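Clernby Robotics Club: Frequently Asked Questions

Who can join?
Anyone in Years 10 to 13. You don't need to have done any coding. New members usually start in April, but you can ask at any time.

What will I be working on?
This term's project is folding clothes with two robot arms. Each pair of members takes one garment and has to get it folded and left flat on the table. T-shirts come first. Towels are easier but they don't score as much.

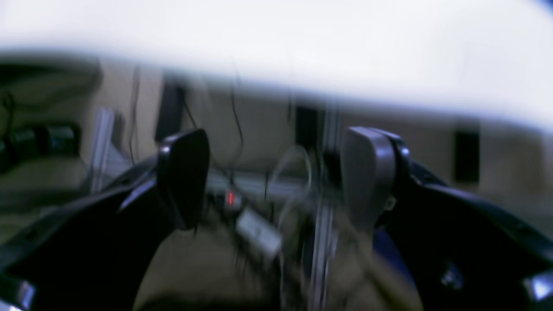 Most pairs spend their first few sessions learning to drive the arms by hand before they write any code. Expect to drop things.

How long is a session?
Two hours, starting at 4 pm. Each pair gets 40 minutes on the arms and spends the rest at the computers.

Is there a competition?
Yes, the Rosex Cup. Teams are made up of 3 members. Last year our team finished with 239 points.

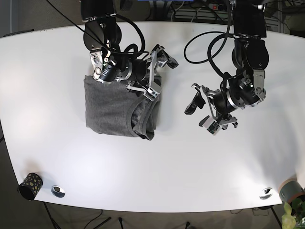 Folds are marked on shape and on how flat the collar lies. Sleeves left sticking out lose points. The full rules are handed out at the first session.

Can I bring my own clothes to practise with?
Yes, if they are clean and have no zips or buttons. Plain knitted cotton works best.

Does it cost anything?
No. The Chukwu Fund gave us 2,000 pounds, and that covers parts and entry fees.

Who do I contact?
Diarmuid Ó Dálaigh, in the technology office.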